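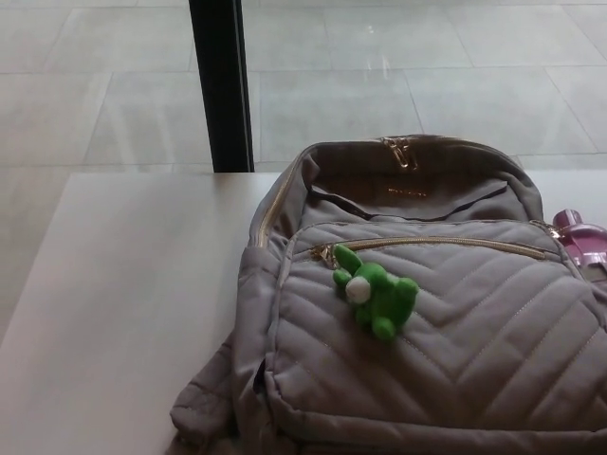
Lensa Gidey asked after reading the first draft of this file why the bag task has so many recordings and the cup task so few, and whether somebody building the same arm at home can train with the bag part only. Yes, you can. The bag part is complete in itself and has its own list file.

Hernwood Bag Set, README

Last change: 23 August 2021

What it is

Hernwood is a two-arm robot which we build in the shared workshop on evenings. The arms are our own design, printed and cut by us, and the base plate was milled on the Isel machine of the workshop. This set contains the recordings we made while we moved the arms by hand control over a table. The task is always with a bag: open the zipper, put one thing inside or take one thing out, close the zipper.

Contents

The set has 1165 recordings. Each one is a folder with the head camera video, the joint angles of both arms, the gripper opening, and a short text with the instruction as it was given to the operator. The longest recordings are almost 3 minutes. We kept the failed tries also, and they are marked with "fail" in the list file. Please do not remove them without looking, many are good until the last seconds.

Folders

bags/open
bags/insert
bags/take_out
bags/close
lists/
calibration/

The calibration folder has one file per camera mounting. The head camera was remounted in May, so recordings before and after need different files. The list file tells you which one.

Objects

We used 19 bags. Most are school backpacks and small day packs, lent by members. Soft bags are much harder than stiff ones. A quilted backpack lying on its back gives way under the gripper, and the zipper line moves together with the cloth. A plush toy on the pocket zipper, like the small green one, is for us a useful difficulty: the gripper can take the toy when it should take the zipper pull. When this happened we wrote "wrong grasp" in the notes column. Bottles in or beside a bag were left where they were, unless the instruction speaks about the bottle.

How it was recorded

Operators were Obsa Feyisa, Robel Kassa and Natnael Alemneh. The second arm holds the cloth and the first arm pulls. Our gripper fingers are flat, with a rubber layer, and we changed the rubber several times. We did not write down each change, and I am sorry for this, it would be a good thing to know for the slipping.

The control program is Nimbridge, our own small program, version 15. Older versions write the gripper values in the opposite direction. Everything in this set was converted already, you do not need to do it again.

Known problems

The left arm has play in the wrist, you will see the fingers shake when it stops.

Gold zippers give strong reflections in some videos. The depth values at these places are not usable.

Joint angles are a little behind the video. Use the offset in the list file.

Cup task

It is in a separate set named Hadgu and is not finished. Obsa Araya keeps the files and can give you a copy if you write on the workshop list.

Use

You may use and change the set for any purpose. If you find a recording with a wrong label, please send the folder name and the correct label, and I will put it in the next list file.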